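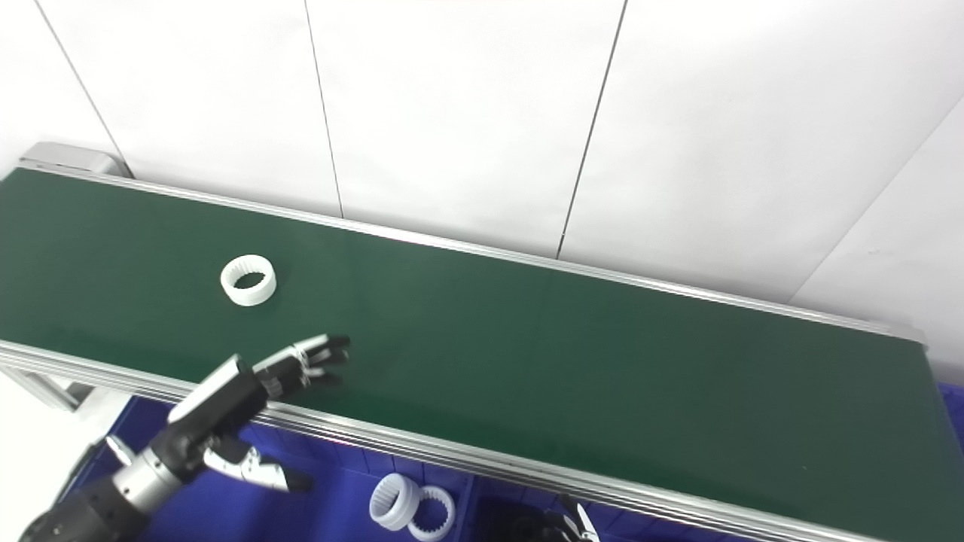

Morno Parts is a set of records on small molded parts, kept for people who sort, check or repack them at a bench or a conveyor. It started as a spreadsheet Bernadette Brunet used to keep track of mixed stock and grew into the folder you have downloaded. Most of the entries are gears, with bushings, spacers and caps making up the rest. Ring gears are the ones most often filed wrong, because from the side they look like a plain collar. The white one on the green belt is tilted enough to show the small teeth on its inner wall, and that is the view to check before giving a part the code RG (ring, internal teeth) instead of CL (collar, no teeth).

Contents

parts.csv has 1552 rows, one per part. The columns are part_id, type, color, outer_mm, inner_mm, teeth, wall_mm and notes.
types.txt lists the type codes and what each one covers.
sightings.csv has 4000 rows, one for each time a part was logged on a belt or in a tray. It joins to parts.csv on part_id.
bins.csv gives the bin each type goes to. There are 60 bins.

How the parts were measured

Outer and inner sizes were taken with calipers at the widest point. For internal gears, inner_mm is measured from tooth tip to tooth tip. Wall thickness does not include the teeth. Teeth were counted twice by hand, and where the two counts differed the field was left blank. Maham Kiani went back over 100 of the gear rows and corrected the inner sizes on the older ones, which had been measured to the root of the tooth.

Color is the color of the plastic, in one word. Off-white and cream are both entered as white.

Known problems

Parts with the Clindesum prefix have no wall_mm values.
Some Hokard spacers appear under two IDs. The notes column says "dup" where we have found them.
The surface field in sightings.csv says belt or tray and nothing more. Belt color and width were not logged.

Changes

June: inner_mm corrected for ring gears, code CL split from SP, two empty columns removed.

Use

Free to use and change. Please credit Brunet and name the month of the copy you worked from. Corrections to a row should include the part_id and the measured value.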